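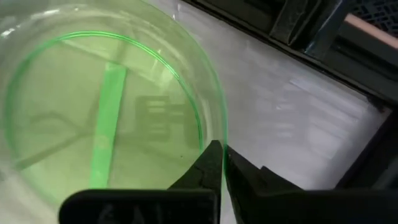
*A round, see-through green plastic container, looking down from the top.*

# Why Can You See Through Green Plastic?

Part 5 of the Flimley Materials Pages

Some materials let light pass through them. Some stop it. A green plastic container is a good object for studying this, and there is probably a similar one in a kitchen near you.

## Three words to learn

**Transparent** means that light goes through in straight lines. You can see clear shapes on the other side. Window glass is transparent.

**Translucent** means that light goes through but gets scattered on the way. You see a glow or a blurry shape. Wax paper is translucent.

**Opaque** means that light does not go through. A brick is opaque, and so is the long green strip in the picture. The strip and the container are both green, but color and transparency are separate properties.

## Where the green comes from

White light is a mix of many colors. Green plastic contains a dye or pigment – a substance that absorbs some colors and lets others pass. Red light is mostly absorbed. Green light mostly gets through and reaches your eye.

The more plastic the light crosses, the more color is absorbed. Look at the rim of the container. It is pale green along the top and a stronger teal-green farther down its curve. The ring at the edge of the base is brighter than the base itself. Edges often look this way in clear colored plastic, where light can travel a long path inside the material before it comes out.

## Why there are white spots

Smooth plastic does not let all the light in. A small part bounces off the surface, and this is called reflection. The reflected light has not passed through the dye, so it stays white. A curved wall bends these reflections into streaks and patches. The bright white highlight on the side wall is one of them.

## Try it

You need a clear colored container, a sheet of white paper and a lamp.

1. Put the paper on a table and set the container on it.
2. Look straight down through the base. Note the color.
3. Look along the rim from the side. Note the color again.
4. Move the lamp and watch the white spots. They change position when the lamp does.
5. Place a strip of cardboard inside. Find its shadow.

Write your results in a table with two columns, "Where I looked" and "What color I saw."

*Next in this series: Part 6, Why Metal Spoons Feel Cold.*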